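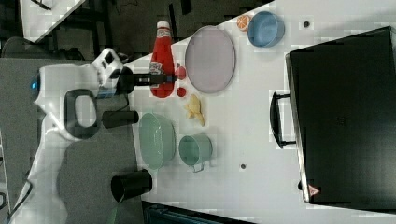

Search this guide Enter a keyword Go

Teacher Guides > Fulletico Classroom > Getting Started > Setting Up Shared Tablets

Reading time: 6 minutes

Section 2. Setting up a shared set of tablets

Welcome back! If you have worked through Section 1, you already have a teacher account and a class code, and you have probably had a little wander around the dashboard. In this section we get the tablets themselves ready for your students. Set aside a free period if you can, and do it with the door closed and a drink within reach, as you will be going back and forth between your own computer and a stack of screens.

These steps are written for a class set of up to 30 tablets that stay in one room and are used by several groups in a day. If each of your students takes a tablet home, skip ahead to Section 4, where the settings are quite different.

Before you begin

You will need your teacher sign-in, the school Wi-Fi password, a charged tablet to start with, and a sheet of sticky labels. Check with your IT office that the Fulletico app is allowed on the student network. Some schools keep a separate network for staff, and a tablet that joins that one by mistake will seem to work perfectly until the first lesson, when none of the students can see each other's work.

Add the first tablet

1. Turn on the tablet and connect it to the student network.

2. Open the Fulletico app. On the welcome page, tap Shared Device. Please don't tap Personal Device, even just to have a look -- it ties the tablet to whoever signs in first, and you will have to reset it to undo that.

3. Type in your class code and tap Next.

4. Give the tablet a name. Short names are best. We like the room number followed by the tablet number, so the second tablet in Room 221 would be 221-2. Write the same name on a sticky label and put it on the back.

5. On your own computer, open the dashboard and choose Devices. The new tablet should be waiting under New Arrivals. Click Approve.

6. Go back to the tablet and wait for the green check mark, then tap Done.

Note: A tablet can take a couple of minutes to show up under New Arrivals, particularly on a busy network. If you get tired of waiting, click Refresh List on the dashboard. Typing the class code in again will only give you the same tablet listed twice.

Repeat steps 1 to 6 for the rest of the set. Most people find a rhythm after the first few (and older students who finish their work early are often delighted to be asked to help with the labels!).

Choose what students can do

New tablets arrive with nearly everything switched on, so please take a moment over this part before you hand any of them out.

1. In the dashboard, choose Devices, then Class Rules.

2. Switch off App Store, In-App Payments and Change Wallpaper. You can leave the last one on if you are feeling brave.

3. Under Camera, pick Lessons Only or Off. Your school may already have a policy on this, and that policy comes first.

4. Under Sign Out After, choose how long a tablet may sit untouched before it signs the student out. The setting starts at 18 minutes. For short lessons with groups coming and going, you may prefer a lower number.

5. Click Save and Send to All.

Caution: Save and Send to All signs out every student straight away, and any work that has not been saved is lost. Use it before class or after class, and never halfway through a quiz.

If you use Wragg charging carts

Nithin Ramasamy on our school support team put together a separate page for carts, and it is well worth reading if your tablets will be updating overnight. The short version: leave the cart plugged in, leave the tablets switched on, and set the update time to after the building's Wi-Fi comes back up, if your school turns it off in the evening.

If a tablet will not join

Check the class code first. Codes are renewed every September, and last year's code on a faded poster by the door is the most common culprit we hear about. Next, check that the tablet's date and time are right. If both look fine, hold down the power button, choose Restart, and begin again from step 2 of "Add the first tablet."

Last updated February 2022

Next: Section 3. Adding your student list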